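Tollcombe Craft Fair: the tables

The Tollcombe fair filled the lower hall again this year, with 173 tables signed up by the end of the first morning. We walked the rows on Wednesday, mostly to look at how people dress a table and what they put their small things in. Some stands had painted boards and hanging lamps. Others got by with a cloth and a few cut-out letters.

Captions are short. Ask at the Iketti desk if you would like a larger print of any of them.

Table 5 - black cloth backdrop with big colored letters, yellow tabletop, white organizer.

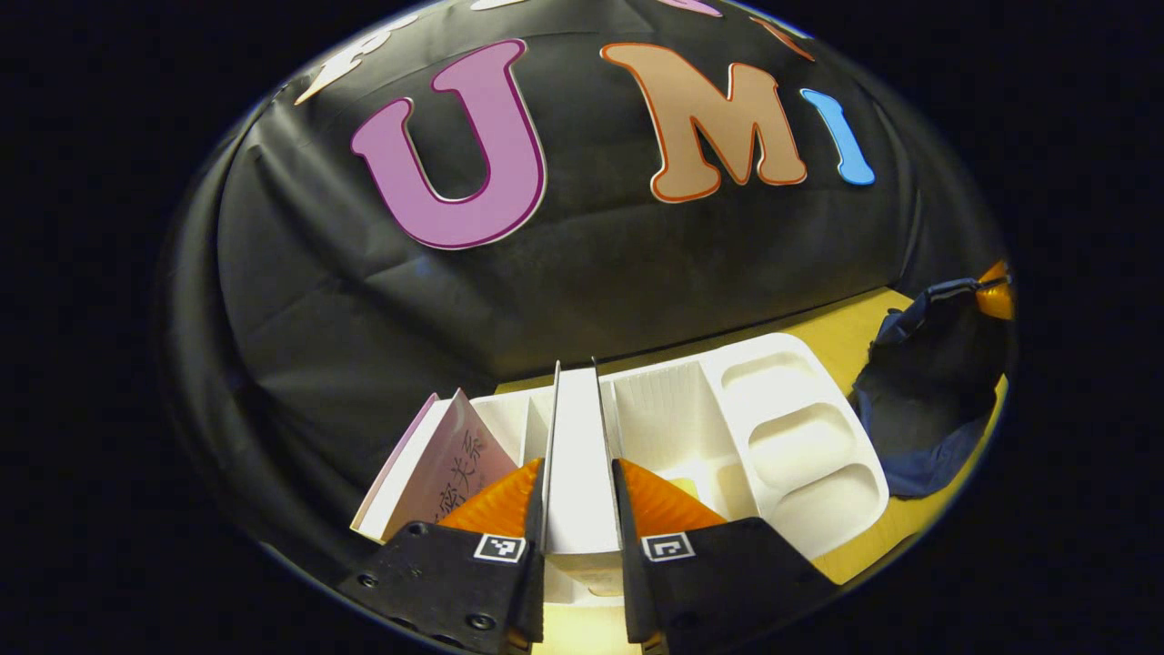
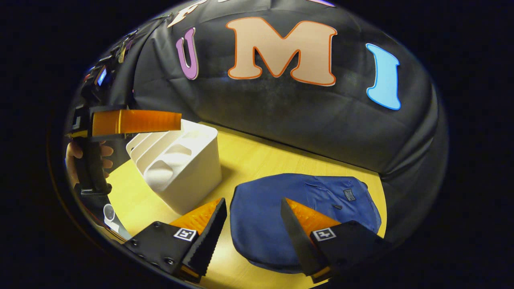 Letters are a cheap way to finish a stand. Bright colors with an outline carry well on black, and they can be read from the far end of a row. A cloth that has been folded in a box all week will show its creases under hall lights, so bring a steamer if that bothers you. The hall has outlets along both long walls.

Organizers came up a lot in conversation this year. People who sell pins, thread or buttons want many small sections, and people who sell tools want a few deep ones. Ferrand had trays in both styles on its stand by the door, and the two largest sizes were gone before lunch.

The Ruren row, with the weavers and the dyers, is on the next page along with the outdoor stands. Those were taken late in the afternoon - the light is much warmer there.

Table bookings for next year open in July. Corner tables cost more and go first.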